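Ritano Cloths
README and data card

Last updated 21/06/2018

What it is

Ritano Cloths is a set of recordings of people picking up, turning, folding and sorting used cleaning cloths with hand-held grippers. It was put together at the Galordale laundry, where the cloths from kitchens, cafés and care homes come in by the sackful and have to be pulled apart before they go anywhere near a machine. The recordings are meant for teaching a robot arm to do the first part of that job, the sorting table, and we are really pleased with how much of the craft of the work has made it into the data.

If you have never stood at a sorting table, it is harder than it sounds! A cloth arrives in a lump. You have to find an edge, open it up enough to see the marks, decide which bin it belongs in and let go cleanly, and then do it again all morning. People who have done it for years hardly look at their hands.

What is in the set

3725 recordings in total, each covering one cloth from first touch to release
851 of them use two grippers at once
658 are marked "stained", with a stain type chosen by the person who sorted the cloth
1000 are held back for testing and should not be used for training

Each recording has the video from the gripper, the opening width of the jaws over time, and a small text file with the labels. Video and jaw readings share one clock, so you shouldn't need to line anything up yourself.

Folders

train/ one folder per recording
test/ the held-back recordings, same layout
labels/ one line per recording, tab separated
notes/ free-text remarks from the sorters, lightly tidied for spelling

Please do read notes/ before you start. It is the best thing in here. There are remarks on which fabrics cling to themselves, why you go for a fold and leave the hem alone, and how to tell an old tea mark from something that needs the strong wash.

Labels

state: bunched, half open, flat
fabric: cotton, mixed, unsure
mark: none, food or drink, grease, rust, unsure
bin: ordinary wash, soak first, rags
hands: one, two

"Unsure" is a proper answer and we kept it wherever it was given. Brown marks cause the most disagreement. Two sorters can look at the same blotch and send it to different bins, and both bins may be fine. Where that happened, both labels are listed, separated by a slash. Your loader needs to cope with this.

Who made it and how it changed the work

All of the recording was done by the sorting team in paid hours, on a table set aside from the main line. Taking part was a choice, and people could have any recording deleted up to the end of the collection. Hands appear in plenty of the videos. Faces were checked for and those clips removed.

The grippers come from Plastine and were built to be light enough for a full session, though sessions were still kept short and the team asked for a longer break between them, which they got. Goh wrote the software that reads the jaws.

The plan at Galordale is for the arm to take the heavily soiled loads first. Those are the ones people like least, and gloves only help so far. Sorters will move to checking the arm's choices, fixing its mistakes and handling anything it refuses. That means new tasks and some new training, and the team has already rewritten the bin rules once because putting them into labels showed up where they clashed. We love that! It also means fewer hours at the table itself, and there are open questions about shifts and pay grades that a dataset can't settle. Anybody using this work in another laundry should talk to the sorters early, well before the arm is ordered.

Known problems

The April recordings have a slightly darker picture than the rest. The lamp was changed afterwards.
White and pale cloths are far more common than coloured ones.
Jaw readings drift a little in long recordings. drift.txt in each folder gives the correction.
A few cloths turn up more than once after washing. They are not linked to each other in the labels.
There are no wet cloths in the set. A wet cloth behaves quite differently, so please don't expect a model trained on this to manage one.

Use

Free for research and teaching. For use in a working laundry, write to the Ritano project first and tell us what you have in mind. Corrections to the labels are very welcome, and so are stories from other sorting tables.
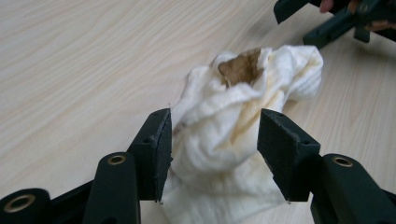 State: bunched. A white cloth with a brown mark, between the open jaws.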